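Why Did the Robot Stop? The Tale of the Towel and the Tired Cable

If you have ever helped fold the laundry, you know that towels can be a little bit sneaky. They flop, they bunch up, and just when you think you have the corners matched, one of them slides right out of your fingers. Well, robots have the very same trouble! At a workshop in the town of Minesville, a two-armed robot named Prurus is learning to fold towels, and one morning in June, right in the middle of a fold, it stopped moving and would not start again.

Don't worry, it was not a scary kind of problem. Nothing caught fire and no one was hurt. But something had gone wrong, and finding out what went wrong is a bit like being a detective, so let's put on our detective hats and go slowly.

First clue: what the robot sees

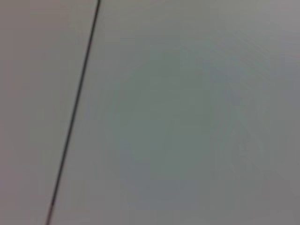

Prurus has a little camera down near its gripper, which is the part that works like a hand. People have eyes up high in their heads, so it may seem funny to have one by your wrist, but a robot often needs a close look at the thing it is about to pick up. A close look only helps if the picture is clear, though. With everything as blurry as this, all pale gray and one thin dark line slanting down through it, could you tell what you were looking at? A robot has the same trouble. It can't find the corner of a towel in a picture with no towel in it, and so it has to use its other helpers, like the camera up on its head.

The people at the workshop wondered at first if the wrist camera was the whole problem. They wiped the lens with a soft cloth and tried again. Prurus did 4 folds very nicely and then stopped, just as before. So they had to keep looking (detectives are wrong quite often, you know, and they just go on to the next clue).

Second clue: what the robot feels

Robots can't feel things the way you do, but they have sensors in their joints, and the sensors send little messages all day long. "I am bent this much." "I am pushing this hard." The messages travel along cables, the way water travels along a hose. Prurus keeps a list of its messages, called a log, and this log had 3,505 lines in it! Line after line was perfectly ordinary. Then, at line 235, there was a gap. One arm had gone quiet for a tiny moment, much quicker than a blink.

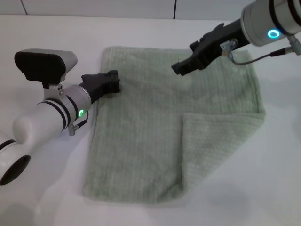

Folding a towel takes a lot of turning and reaching, and every turn of a wrist tugs a bit on whatever is fastened to it. Think of swinging your arm around while wearing a mitten on a string. Look for the thin gray cable that loops from the wrist of the arm at the upper right, and the small clip on the side of the gripper where the cable goes by. A loop like that gives a cable some slack, and slack means extra length so that it can move without being pulled tight. You can also see that one part of the green towel has been folded back over itself, so there is plenty of work for both arms to share.

On the morning of the trouble, one of the cables on Prurus had worked itself a little loose at its plug. Most of the time it was fine. But when the wrist twisted far enough, the plug wiggled and the messages stopped.

So why did the whole robot stop?

This is my favorite part. Prurus follows a safety rule called Andon, named after the cord or button that factory workers use to call for help when something isn't right. The rule says that if an arm stops sending messages, even for a moment, both arms must hold still until a person comes to check. An arm that can't tell where it is might bump the table, or pinch somebody's fingers - and that would be much worse than a half-folded towel.

The repair took 5 minutes. Somebody switched off the power, pushed the plug in until it clicked, and fastened the cable so it would not be tugged so hard. After that Prurus was switched back on and given the same towel again.

Something to try at home

Ask a grown-up for a hand towel and fold it in half with your eyes closed. Then try it with your eyes open but with thick mittens on. Which way was harder? If you have a friend with you, let the friend call out "Andon!" at any time, and see how quickly you can hold perfectly still.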